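**Makel four-finger hand, pair, with textured covers. Verdict: wait, or buy one.**

We budgeted for two of these in February and I signed off on it, so some of the blame is mine. The brochure from Stodness calls the Makel a "drop-in hand for bench work." Our bench work is cable sorting: audio leads, patch leads, whatever comes back tangled. I wanted to know if a pair of hands could take over part of that, and what it would cost once all the extras were on the invoice.

The extras are where it gets you. The hands are quoted without covers. Covers come in sets, a set lasts us 6 weeks, and Stodness won't sell a single finger. Lose the bristle on one fingertip and you're paying for the whole hand again. Delivery was quoted at 10 days and took 14. The mounting plates arrived the Friday after that, from a different warehouse, with their own shipping charge.
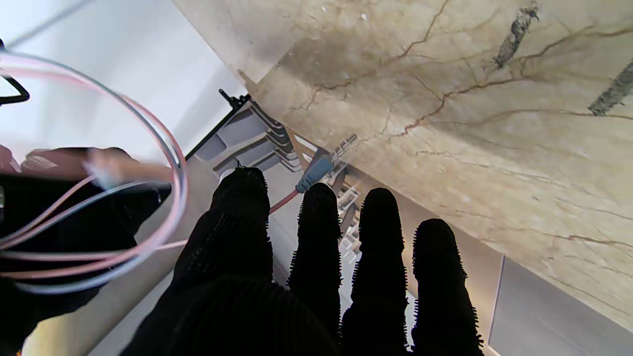 *Makel hands at the bench, cable job.*

On grip, I'll give them some credit. The rough covering holds thin cable better than the smooth rubber on the Javov we tried last year, and it doesn't mark the jacket. Plugs are another story. A metal jack is small and slick, and our drop rate on plugs was bad enough that I stopped believing the sales video. Loops of light cable also swing around a lot when a hand moves at full speed. We run slower than the spec sheet says we can, and the spec sheet speed is what the payback math was based on.

Poul Brynjólfsdóttir redid that math for me. Stodness claims the pair pays for itself in 14 months. With covers, plates and our real speed, she got 38. I asked her to check it and she got 38 again.

Things I'd ask before signing:

- Price of covers for a full year, in writing
- Whether plates and wiring ship with the hands
- A demo with your own parts, at the speed you'll be billed for
- Who pays freight on a warranty return (we do, apparently)

Hafþórsson has a three-finger model that costs less up front. I haven't had one on the bench so I won't recommend it, but I've asked for a loaner. The second Makel stays in next year's plan with a question mark beside it.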